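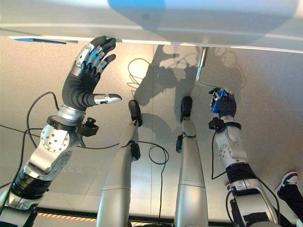
Crank turning: position loop or compliance?

igaete
We've got our humanoid on the crank task this month and I'm having a great time with it. Right hand on the handle, left hand kept open and out of the way. The planner gives me a lovely circle for the wrist, but if the estimated axis is 2 mm out the wrist force climbs through the whole turn and the controller trips at 45 N. Running a plain position loop at the moment. What are people using?

ytlau
Compliance, every time. Stiff along the tangent, soft along the radius, and let the crank tell you where its centre is. Fit a circle to the wrist positions over the first part of the turn and feed that back to the planner. It's a joy to watch the estimate settle!

natalina_d
I'd disagree a bit. Going soft hides a bad calibration, and then the next task suffers. Fix the head camera to wrist transform first and see how much of your force is left. On our Pagano rig nearly all of it went.

ytlau
Fair, but hands flex. You can calibrate until midnight and the grip will still shift on the handle.

igaete
Tried both last night. Redid the calibration with the Drinex tool, then dropped the radial stiffness from 2000 to something much gentler. Same crank, same grip:
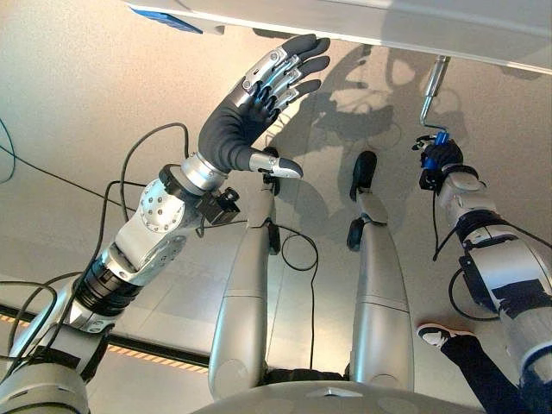 What I changed, in order

1. Calibration first (you win that one, Natalina). Peak force came down, but it still tripped on some turns.

2. Radial stiffness down, tangential left alone. No trips after that, and the force plot is so much flatter.

3. Circle fit running live at 48 Hz. The first few samples are rubbish, so I throw them away until there's enough arc to fit.

manuela_v
Lovely stuff. Do you let the wrist rotate with the handle or hold its orientation? We had ours locked and the elbow ended up somewhere silly near the bottom of the circle.

igaete
Free about the handle axis, held on the other two. I left the elbow to the null space and it seems happy enough.

natalina_d
Still think you should log the fitted axis against the camera one. If they drift apart over a session you'll want to know.

igaete
Good idea, adding it tonight. Will post the plots once I've got a decent batch of turns.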